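The Snack Table, and Other Winter Projects

Posted 1st January

Happy New Year, everybody! I promised myself I would put up a gallery page before the holiday ran out, and it's Sunday, the coffee is hot, and the street outside is dead quiet, so I have no excuses left. This one is all about the snack table. If you came for the trail pictures from Torholm, they're on their own page and I'll get to the rest of them in February (I know, I know, I said that last time).

For anyone new, a little background. We do a winter walk out of Kovville every year, and every year the food is my department. I like it that way. Arne Reuter does the route, Ludger Brinkmann does the cars and the thermoses, and I get to stand at a table and sort things into bins, which suits me down to the ground. The walk is 16 miles if you go the long way past the quarry, and people get hungry in a very particular order. First they want something sweet, then they want something salty, and by the time we hit the last climb they'll eat whatever is closest to the top of the bag.

I used to just dump everything in one big duffel and let people dig. It was a mess! Crackers on the bottom turned to dust, somebody always took two of the good ones, and I'd find sad little packages in the side pockets in April. So a couple of winters back I switched to clear-ish plastic bins. One bin, one kind of food. I line them up on the big table the night before, and then each walker's bag gets filled from left to right. It goes so much faster, and when a bin gets low I can tell without picking it up.
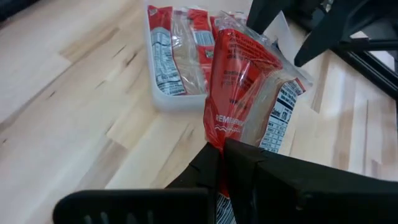
My other rule is that everything has to be wrapped on its own. I've tried the bulk stuff, scooped into sandwich bags, and it's cheaper, sure, but then you've lost the label, and we have two people who need to read the ingredients every single time. Keep the label with the food. I also like having the calories right there, because Ludger plans his day by them. He has a little notebook. He will stand in the wind with his gloves off to write down a number, and I've stopped trying to talk him out of it.

Wrappers matter more than you'd think, too. The shiny ones are slippery, so a tall stack of them slides all over the table the minute you let go, and that's really the whole reason for the bins. The crinkly ones also make a racket in a coat pocket (Arne says he can hear me coming from the next hill over). But they hold up well in the cold, they don't soak through if there's snow in the bag, and the bright colors are easy to spot when somebody drops one on the path. Red is best for that. I'd buy all red if I could.

A word about the table, since people always ask about it when they come over. I love that table. It's light wood, lots of narrow strips joined together, and it came out of the old Papadakis bakery when they closed up shop. It took four of us and a lot of bad language to get it up the stairs. I rub oil into it once a year and I'm pretty strict about hot mugs, but otherwise it gets used for everything: sewing, jigsaw puzzles, taxes, and the big snack sort. There's enough room to spread the full piles out on one side and keep a bin on the other, and that is how I like to work. Pile on the left, bin on the right, and you just go back and forth until you run out of pile. 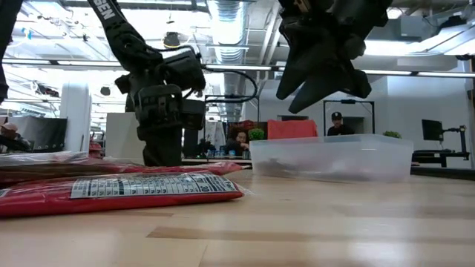 Red packages on the left, and the bin farther back, over to the right.

I did change a few things this winter, so let me get those down while I remember.

Bins with a thin rim are easier to reach into than the ones with the snap-on lids. I took all the lids off and put them in the closet, and I haven't missed them once. If we ever drive the food out to the trailhead in the bins I may have to go looking for them again, but for sorting at home they're just one more thing to trip over.

I also stopped packing the bins to the top. It looks generous but it's a pain, and the packages get their ends crushed. Half full is plenty, and you can always top up.

And I quit sorting by brand. It sounds tidy, but nobody on a cold hill cares about the name on the front! They care if it's crunchy or chewy. So now it's crunchy, chewy, salty, and a last bin that Arne calls "morale," where the chocolate goes. The Zorkier bag (that's our big orange backpack, named after the dog who chewed the strap) gets extra from the morale bin, because whoever carries it has earned it.

The bags themselves I still do last. Each one gets a napkin, something sweet, something salty, and an empty sack for trash, and then I fold the top over twice and write a name on it in marker. It takes me 30 minutes if I'm left alone and most of an evening if Ludger is "helping." He reads me the labels out loud. He's very good company, but he is slow.

Oh, and a small request for the people who walk with us: please bring your empty wrappers back to me and don't leave them in the car. I got 5 out from under Arne's passenger seat after the last one, and he was not pleased.

That's the gallery for now, short and sweet. If you have a favorite snack that travels well and doesn't freeze into a rock, leave it in the comments and I'll try to get some in before the next walk. No bananas, please. We had the banana winter already, and the Zorkier bag still smells like it.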